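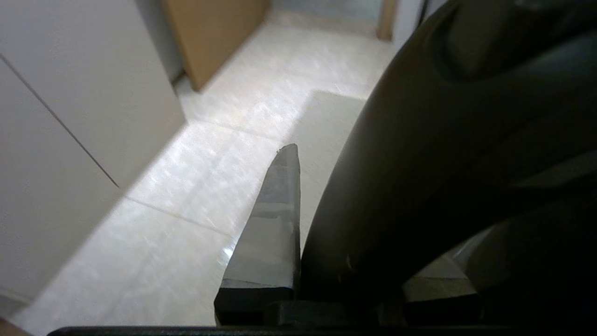 Where the Cupboard Meets the Floor

Plain white fronts, pale wooden doors and the quiet work of refitting Hosach Court

Most of the attention given to a new kitchen or hallway falls between the waist and the eye. It is there that colours are chosen and handles compared, and it is that part of the room which appears in the brochures. The lowest part of the room is discussed far less often, although it takes the greater share of the wear. Shoes, mops, pushchair wheels and dropped tins all do their work close to the ground, and a cupboard that looks sound from the doorway may be failing along its bottom edge.

The refurbishment of Hosach Court in Brollthorpe began with this lower part of the home. The building has 16 flats, arranged on four floors, and its kitchens and entrance halls were last renewed as a group before the present residents' handbook was written. Since then repairs had been carried out singly. A door was replaced in one flat, a length of skirting in another, and by the time of the survey no two kitchens had quite the same fittings.

The survey was made by the Rathore practice, which has an office in the town and had already worked on the laundry and bicycle store. Its report ran to more pages than had been expected. The surveyors had recorded the condition of every cupboard base and every internal door, and the resulting tables showed a pattern that residents had been describing for years. The upper cupboards were tired but serviceable. The lower ones had swollen at the foot, and many of the doors beside them had begun to drag.

Water was the usual cause. In most of the flats it had come from ordinary floor washing over a long period, and only in a few from a leak. The old plinths had been cut flush to the floor with the raw edge downwards, so that whatever ran beneath them was taken up into the board.

A plain specification

The new fittings come from the Storken range of storage units. They are white, without mouldings or raised panels, and the joints between neighbouring fronts appear as a single thin line. The choice was not a matter of fashion alone. A flat front has no ledge on which dust can settle, and it may be wiped in one movement from top to bottom. Where a panel is damaged it can be taken off and another put in its place without disturbing the units on either side.

Some residents had doubts. At the first of the open evenings, held in the ground-floor lounge, it was said more than once that a wall of white would feel like a clinic. Others pointed out that the halls at Hosach Court have no window of their own and depend on whatever light comes through from the living room. A sample hall was fitted out so that the matter could be judged in use, and the comments book left on the shelf there makes interesting reading. "Brighter than I thought," one entry says. The next, in a different hand, reads, "Will show every fingerprint."

Both observations have proved to be correct. Residents who have lived with the units since December report that the halls are noticeably lighter in the late afternoon, and that the fronts nearest the kitchen need wiping more often than the old brown ones did.

The internal doors are in light wood, and this was the change for which residents pressed hardest. The Rathore drawings had originally shown white doors throughout. Lorne Lemieux, who directed the works, was asked at the second open evening whether something warmer might be possible, and the drawings were altered within the month.

"People wanted to be able to see the door," Lemieux explains. "If you are tired, or your sight is not what it was, a white door in a white hall is one more thing to look for. A wooden one stands out from the far end of the passage, and I think it is more pleasant to come home to."

The wood has been given a clear finish and is expected to deepen a little with age. Residents have been asked to keep adhesive hooks off it, as these lift the surface when they are removed. Screw-in hooks may be fitted on request to the rear of any door except the one at the entrance to the flat.

Seven millimetres

Much of the skill in the work lies in gaps. A door needs clearance beneath it so that it will pass over the floor covering, and a cupboard front needs clearance at its foot so that it does not stand in water. If the gap is too small the fitting binds. If it is too large, the room is draughty and anything that rolls will find its way underneath.

At Hosach Court the gap under each internal door was set at 7 millimetres, and each cupboard front stops 5 millimetres short of its plinth. These figures were arrived at in the sample flat after several attempts. The floors of the building are not perfectly level, a fact well known to anyone who has put down a marble there, and a door hung correctly at the hinge could still touch at the far side of its swing. The joiners therefore hung every door twice: once to mark it, and again after the bottom edge had been trimmed and sealed.

Sealing that edge takes only a few minutes. It is also the step most easily forgotten, since it cannot be inspected once the door is in place without a mirror or a willingness to lie down. Lemieux made it a rule that no door was to be signed for until the foreman had looked at the underside, and a small hand mirror was kept in the site office for the purpose.

The line where the units meet the floor was treated with equal care. In the older flats the joint had been filled with successive layers of sealant, some of it painted over, and it had to be cut out by hand. The new joint is narrow and straight. It follows the front of the units without a step, so that a mop or a brush can be drawn along it from one end to the other.

Mats, and the argument about mats

No subject produced more correspondence than mats. The original proposal was that loose mats should be given up altogether in the halls, on the grounds that they slide, gather at the corners and catch beneath doors. Residents replied, with some force, that a hall without a mat is a hall with a wet floor.

The arrangement finally agreed allows each household to keep whatever mat it likes, provided that it lies flat and that the nearest door opens freely over or clear of it. A thin mat with a firm backing has been found to work best. Thick coir mats are better kept on the landing side, where there is room for them. Residents who are unsure may borrow one of the test mats from the lounge for a week before buying their own.

It is also recommended that mats be lifted when the floor is washed and left up until it has dried. Moisture held beneath a mat can mark the floor covering, and such marks are slow to fade.

Care in the first year

New units settle. Hinges that were level on the day of fitting may drop slightly as the cupboards are filled, and the first sign is usually the line between two fronts, which ceases to be even from top to bottom. A quarter-turn of the adjusting screw is generally enough to correct it. Residents who would prefer not to make the adjustment themselves may leave a note at the office, and a joiner will call.

For everyday cleaning, a soft cloth wrung out in warm water with a little washing-up liquid is sufficient for both the white fronts and the wooden doors. Cream cleaners and scouring pads should be avoided, as they dull the surface in patches. The bottom edge of each front should be wiped from time to time along with the rest. It is a part of the cupboard that few people think to clean, and grit left there will scratch the plinth when it is next brushed.

Heavy items are best kept in the lower cupboards, towards the back. The Storken shelves rest on pegs which can be moved up or down, and a bag of spare pegs has been taped inside the tall unit in every hall.

The second phase of the work concerns the shared corridors, where the cupboards housing the meters will be given the same white fronts. Drawings are on display in the lounge until the end of the month, together with a length of the new skirting and a section of door cut through to show the sealed edge. Comments may be written in the book beside them or handed in at the office before 7 in the evening.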